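Flow rack, bay by the east wall. Notebook, Sunday, June 10, 2018

Came in on the weekend because it's the only time the aisle is quiet. Asif Rajput wants a yes or no on the Festach roller rack before we order more of it. My answer so far is a grumpy "maybe." Writing it all down so Gunhild Holst doesn't have to get it out of me by phone.

What we were told

The Wonness rep promised that crates would "find their own way" to the pick face and that we'd save a pile of walking. I've heard that before. The Studport carts were going to save walking too, and they've been parked since March. The quote also had a line about 1,111 crate moves before any roller needs attention. I'd love to know who came up with a number like that. It looks like somebody leaned on the key.

What I care about

Do the crates roll when they're light? Do they stop where they should? Can a short person get something out of the back of the upper one without climbing? The rest is brochure.

Light crates

Tried one with 500 g in it, then one with 50 g, which is as good as empty. The heavier one went down the lane on its own three tries out of three. The light one hung up twice, both times at the same spot, a little past halfway. A nudge with one finger and it went. That's fine if you're standing there, and a pain if you're on the other side of the rack wondering why your lane is dry.

Didn't change the slope. Asif thinks one more hole of tilt would fix it. Could be. I think one more hole of tilt and a full crate will hit the front stop hard enough to throw things out. Neither of us has tested it, so neither of us gets to be right yet.

Crates

Ribbed blue ones, the stainless frame shows every fingerprint next to them. The ribs are on the walls, so they don't bother the rollers. My complaint is the color. Everything being the same blue means you can't tell one lane from the next at a glance, and labels on the front face get scraped by the neighbor. Rizvi sells colored clips for the rims. I don't trust clips. We had clips on the old shelves and I was still finding them under things a year later.

Reach

Upper tier is OK for me. Gunhild is shorter and she'll have to say for herself. The center post is a nuisance if you want to slide a crate sideways from one bay to the other: you have to pull it all the way out and go around. I did that four times and was annoyed four times. The drawing had the post there all along, so I can't claim surprise, but a drawing doesn't bark your knuckles.

Small parts

Put anything small and round in these and it goes straight to the low corner. Bigger pieces stick up over the rim, and then the question is whether they clear the beam of the next tier. I want a fill line marked inside before anyone else loads this thing. Left a note for Asif about it.

Rack and crates:
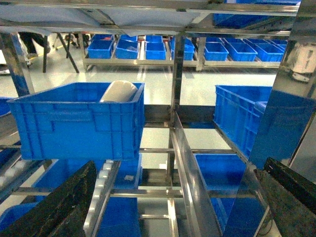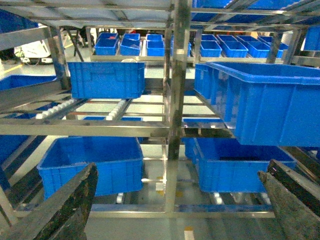
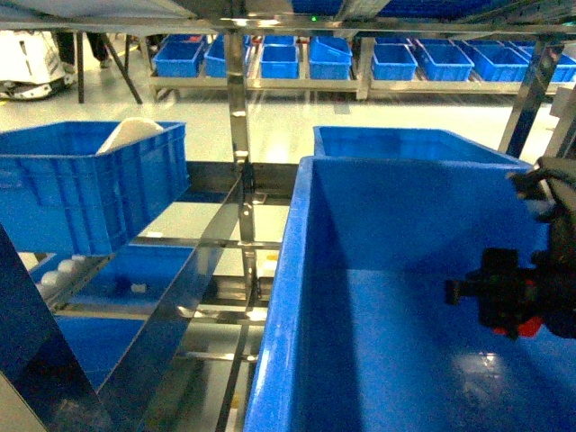

Money

Stopped reading the quote at the spare rollers. Minimum order is 300, for a rack that uses nowhere near that. Asked Wonness for a smaller pack on Friday and got an automatic reply.

Still to do

Repeat the light crate test in the other bay. If it hangs up at the same place there, it's the slope. If it doesn't, I'd blame one stiff roller, and then I want to hear how a new rack ships with a stiff roller.

Try one more hole of tilt with a full crate, and put a towel at the stop first.

Get Gunhild to reach into the upper tier and say what she thinks without me standing there making faces.

Recommendation for now: don't order. Asif can overrule me, but I'd like it in writing next to this page.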